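4.3 Recording demonstrations for the viewpoint comparison

Use this section after both arms have passed the joint check in 4.2. The Brala method trains one policy on wrist views and one on head views, then compares them on the same tasks. Both policies need matching recordings.

1. Set the table and place the objects for the task. Tableware tasks use the bare table. The jar task uses the corner panels.

2. Start the recorder and wait for both camera streams to report ready.

3. Move the arms to the start pose with the grippers open.

4. Record 58 demonstrations per task. Keep each one under 14 seconds – longer ones are dropped when the set is built.

5. After each demonstration, move the objects by hand to a new start position from the Sorkum list.

6. Mark failed attempts with the F key. Do not delete them; the training script reads them as negative samples.

Note: Motion blur is normal in both views during fast moves. Peter Matoušek tested a filter that removed blurred frames, and the wrist policy did worse on every task. Leave the filter off.

Note: The background doesn't need to be tidy. The method crops to the table area before training.

CAUTION: Keep hands off the table while the arms are powered. Stop the arms before step 5.

CAUTION: Do not let the cables at the wrists pull tight. Check them again after every 2 demonstrations.

Sample frames follow.
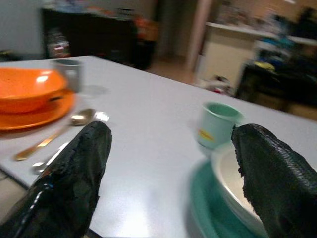
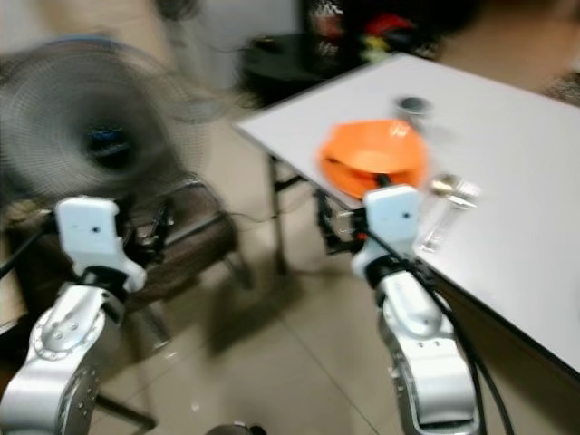
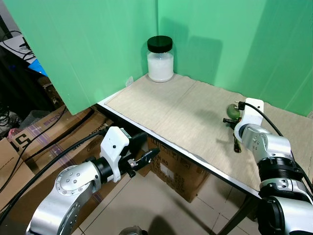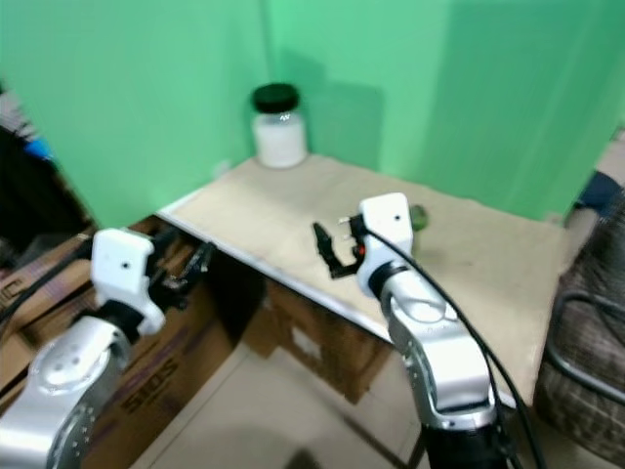 Figure 4-3. Wrist view with tableware (first) and head views (second to fourth). The third and fourth show the jar in the panel corner.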